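About the Bukley Robotics Club

Bukley Robotics Club is a student club for people between 16 and 22 who want to teach a robot to do ordinary work. We are not a big organisation. We have one humanoid robot, a few laptops and a long list of tasks which are easy for a person and difficult for a machine.

How we started

The club was started by Borislav Mladenović, who teaches mechanics at the Stojanovska technical school, together with two of his former students, Azra and Ljubica Bošković. In the first year there was no humanoid. The members built small arms from kits and took them to a competition in Clerosmont, where our team finished in place 12. For us this was a good result, and the parents were more surprised than the students.

After that competition the students asked for something nearer to real life. They were a little tired of moving coloured cubes from one square to another. Azra suggested that we work with office furniture, and this has been our main subject from that time on.

What we do

The present project has the name Zovis. Its aim is that the robot can keep a storage cabinet in order: open the doors, reach the shelf, take hold of a file box or a folder and put it where it should be. It sounds like a small thing. In practice each of these steps is a project for several members and for many evenings.

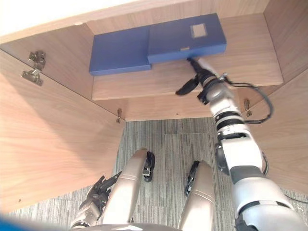 The shelf is the part where our new members usually learn the most. A hand which comes in from the wrong side has no space to turn, and a file box is wide, smooth and not easy to hold. We practise the approach slowly, first with the motors limited, and we write down each attempt in the club book. By the end of last season there were 800 attempts in the book, and Ljubica has read them all.

Doors are the second subject. A cabinet door moves on a curve and the arm must follow this curve without pulling on the hinge. Our students calculate the path on paper before they try it. Some of them do not like this rule, but it stays.

We also look at every task from the cameras near the grippers, which show much that the head camera cannot. Reading such a view needs some practice – at the beginning most people do not know which side is up.

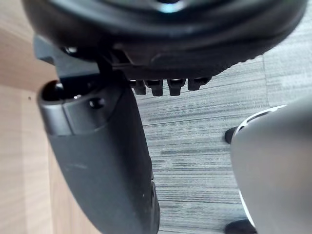
Gripper view during Zovis practice, with the carpet below

How a session goes

We meet every week for two hours, in groups of not more than 7. One member operates, one looks at the screens, one stands at the stop button and the others prepare the next attempt. After each attempt the roles change. Nobody operates the robot alone, also not the teachers.

At the start of the session we agree on one task and on how we will judge it. Spyros Dimitrov, our technical leader, is strict about this second point. If the group says "the folder must lie flat on the shelf", then a folder which stands a little over the edge is a failed attempt, even when everybody in the room would like to go home. 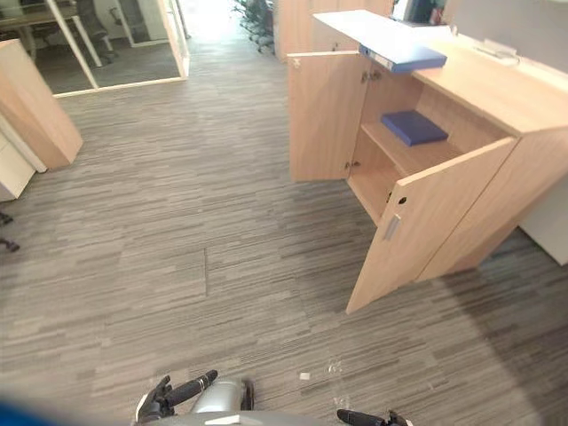 Between attempts the robot goes back to its starting position and the members talk about what they saw. These talks are sometimes longer than the attempts. We speak English in the sessions, as our members have several mother tongues, and you do not need to speak it perfectly. The author of this page also does not.

Who we are

Borislav Mladenović – founder, mechanics and safety
Spyros Dimitrov – technical leader, control software
Azra Bošković – project Zovis, planning of tasks
Ljubica Bošković – records and training of operators
Doina Vidmar – new members, contact with schools

Doina came to us as a student who wanted only to see the robot once. She now organises the open evenings and answers nearly all the letters.

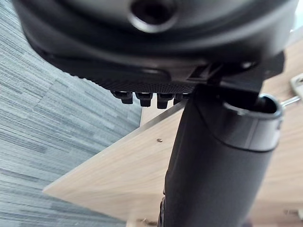
Joining the club

We take new members in October and, if there are free places, also in winter. You do not need experience with programming. You should be patient, come on time and be ready to repeat the same movement many times. Members under 18 need a signed form from a parent. The first two sessions are free, after them there is a small fee for each term, and if the fee is a problem please speak with Doina.

Schools which would like to visit with a class can write to us through the contact page. Please tell us the age of the students and how many will come.

Page last changed: Jan 25, 2022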